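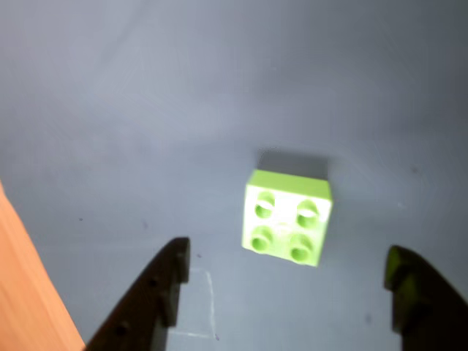 Ticket: Wi-Fi drops in back rooms, Ruvadley playgroup
Status: open, waiting on supplier
Raised by: Theda Kramer
Kit: Stanard router (front office), Eshun extender (corridor), Prasach sign-in app on the tablet

Problem as reported
Tablet by the back door loses connection most mornings. Prasach app then sits on "Saving" and won't let the next parent sign in. Queue out the door. Office laptop fine the whole time. Phones in the kitchen also drop but nobody had mentioned it till I asked.

What I need: tablet working at drop-off, 8.45 to 9.15. Rest of the day we can live with.

Log

8.50 – Dropped again. Tablet shows full bars but no internet. Turned its wifi off and on, came back for a few minutes, went again. Paper sheet out.

9.20 – Restarted the Stanard. Waited for all lights. Tablet connected, app saved the stuck sign-ins, all but one, which I've put in by hand.

9.40 – Walked round with the laptop doing speed tests. Office good. Corridor good. Back room poor, kitchen worse. Same result with the corridor door open or shut so I don't think it's the fire door, which was the theory last time.

10.05 – Extender light is amber. Manual says amber = weak link to router, move closer. It was in the far socket by the coat pegs. Moved to the socket halfway down. Light went green after a couple of minutes.

10.15 – Back room much better. Kitchen still poor. Left it.

Next morning, 8.55 – Dropped. Extender still green. So not just the socket.

9.30 – Rang the broadband supplier. On hold for ages. They say line is fine, no faults, and they don't support extenders. Asked me to plug laptop in by cable and run their test. Did that, all normal. They closed their ticket. I asked them to reopen it and they said ring back if it happens again, it happens every day.

11.00 – Looked in the router settings properly (password is on the sticker underneath, please don't peel it off again). Two things:

1. Router and extender both on channel 6. So is next door by the look of it. Changed router to channel 1, extender followed on its own after a restart.

2. Extender has its own network name, same as the main one but with _EXT on the end. Tablet had both saved and was hopping between them. Made it forget the main one, now only joins _EXT.

11.10 – Tested the app, ten minutes of fake sign-ins and outs. No drops. Deleted the fake ones after. If anyone sees a child called Test Test in the register that is me, let me know.

Day after, 8.45 to 9.15 – No drops. First time in weeks.

Day after that, 9.05 – One drop, under a minute. App recovered without help. Noticed someone had the microwave on in the kitchen. Could be chance. Will watch.

9.10 – Tried it on purpose. Microwave on for 2 minutes with a mug of water, tablet stayed connected but went very slow. Microwave off, back to normal. So probaly part of it.

Emailed Prasach support to ask whether the app can work offline and send later. Reply came the same afternoon: yes, but it has to be switched on by an admin under Settings, Devices, Offline mode. Ours was off. Also said to update the app as we are two versions behind.

14.20 – Updated app. Switched offline mode on. Put tablet in flight mode, signed three people in, took it out of flight mode, all three went through with the right times.

Still to do
– Get a price for running a cable to the back room and doing away with the extender. Supplier's man to ring me in March.
– Kitchen still poor. Low priority.
– No microwave before 9.15 please. Have put a note on the door of it.
– Keep paper sheets by the tablet untill this is closed.
– Someone else to have the admin login for Prasach besides me. I can't be rung on my day off for this.

Leaving open till I've had the cable quote.

TK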